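4.2 Birthday posts and perceived age

We coded 213 birthday posts from the accounts of film actors, among them second-generation performers whose parents had also worked in film. Posts written by fan pages mentioned age far more often than posts written by the actors themselves. Most of the actors' own posts stayed with daily life — food, travel, the gym, the kitchen at home.

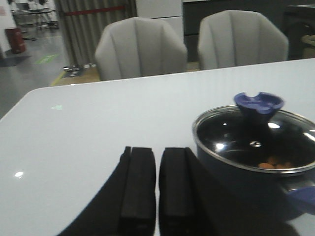
Figure 8. Tabletop with a lidded saucepan.

Yoga Manurung objected at the coding stage that a fan who writes "still so young" is talking about age too, even when no number is given. We accepted the point and recoded 21 posts under indirect mention. The gap between fan pages and actors grew wider as a result. Family names appeared in 20 posts, nearly all from fan pages, a pattern also noted by Renard and Subramaniam.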